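Course handout: Early Literacy Methods
Unit 5 — Teaching Rhyme and Syllables Before Print
Revised Dec 22, 2018

Read this before the workshop session and bring it with you. The reading log and the lesson plan form are separate sheets.

What this unit covers

Phonological awareness is the ability to hear and work with the sounds of spoken language. It covers words in a sentence, syllables in a word, rhymes, and finally single sounds. No letters are involved. A child can do all of it with the lights off.

Phonemic awareness is the last part of that list, the single sounds. Students mix up the two terms every term, so please write them out in full on your lesson plans and don't use "PA" for both.

This unit deals with the larger pieces: words, syllables, and rhyme. Single sounds come in Unit 6, and letters after that.

Order of difficulty

Most children find the tasks easier in this order:

Clapping the words in a short sentence
Clapping syllables in their own name
Clapping syllables in other words
Hearing that two words rhyme
Picking the word that does not rhyme
Coming up with a rhyme

The order is a guide. You will meet children who can make up rhymes all day and still clap "banana" twice. Plan for the group, then watch who is ahead and who is behind on each task.

Syllables

Start with names. Say the name at normal speed, then say it again with a clap on each part. Do not stretch the word so much that it falls apart. "El-e-na" is fine. "Ellll — eeeee — naaaa" makes the children listen to you and lose track of the word.

Go on to compound words, such as cupcake, rainbow, and football. Each half means something by itself, which helps. After that use ordinary two- and three-part words like pencil, window, tomato, and umbrella. Leave out words that people say in different ways. "Chocolate" and "family" both start arguments.

Some children clap once for every word no matter how long it is. Have them put a hand under the chin and feel the jaw drop as they say the word slowly. If that doesn't help, use blocks and push one block forward for each part.

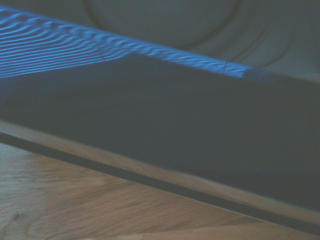
Jarmila Ševčík wrote in the margin of last year's copy that the chin method fails with quiet talkers, who hardly open their mouths, and that she has them hum the word instead. Humming works well for some children. Try both in your practice group and write down which you used.

Rhyme

Teach hearing a rhyme before making one. Say two words and ask for thumbs up or thumbs down. Begin with pairs that are far apart, such as cat and hat against cat and moon. Closer pairs, like cat and cap, come later. A child who says that cat and cap rhyme is listening to the beginning of the word, and needs to be shown where to listen. Say the first sound quietly and the rest loudly: c-AT, h-AT.

Nonsense words count. If a child says that "table" rhymes with "fable," good. If the child says "zable," that is just as good for our purposes. Accept it and say so. The skill is in the ear, and a made-up word shows that the child is not repeating a pair from memory.

Games for small groups

Odd One Out
Say three words, two of which rhyme. The children repeat all three and then name the one that doesn't belong. Keep the words short. Four words is too many for most five-year-olds to hold in mind.

Train Cars
Each child is a car. The teacher says a word and the same number of children join the train as there are parts in the word. "Elephant" needs three. The train goes once around the rug and comes apart again.

Puppet Mistakes
A puppet recites a rhyme the class knows well and gets the rhyming word wrong. "Jack and Jill went up the road." The children correct the puppet. Use rhymes they have heard at least 10 times, or the mistake will go by them. 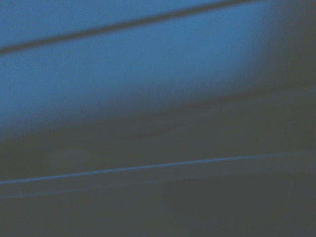

Keep each game under 10 minutes. Two short rounds in a day do more than one long one, and the second round can be done while lining up for lunch. If you have more than 16 children, split them. In a large circle a few quick ones call out and the rest copy.

Correcting errors

Give the right answer, have the child say it, and go back to the same item a little later. Don't ask "Are you sure?" Many children hear that as "You are wrong" and change a correct answer.

Keep your own speech clear but natural. Teachers who over-pronounce tend to add a vowel at the end of words, so that "cup" comes out as "cuppa." The children will then clap it twice, and they will be right to.

Children learning English

Syllable work carries over well from one language to another. Let the children clap words from home, and ask families for a few if you don't know any. Rhyme carries over less well, partly because a child may not know enough English words yet. Teach the meaning of the words first, then use them in the game.

Checking progress

Use the one-page check at the start of the term and again in May. It has five syllable items, five rhyme-hearing items, and five rhyme-making items. Do it one child at a time in a quiet corner. Record what the child said, word for word, along with right or wrong. "Dog — bog" and "dog — cat" tell you different things than a blank box does.

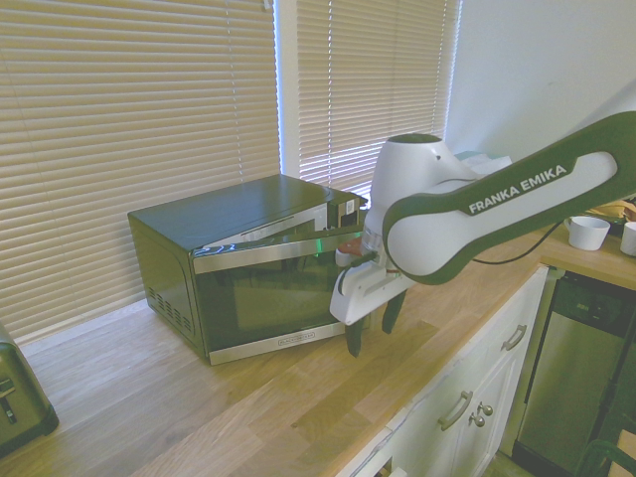

Score each section separately. A child with five on syllables and none on rhyme-making needs a different plan from a child with middling scores on all of them, even if their totals match. Children who miss three or more on rhyme-hearing should stay with thumbs up, thumbs down and the puppet game before you try Odd One Out.

For the workshop

Choose one game from this handout and be ready to lead it with four classmates acting as the children. Write your word list ahead of time, 10 words, and say each one out loud as you write it. Check that nothing on the list has a doubtful number of syllables.

Bring also one nursery rhyme or song you know by heart, in any language. You will be asked to mark the rhyming pairs and write two puppet mistakes for it.

Lesson plans for Unit 5 are due at the start of the session that follows the workshop. Attach your word list to the back.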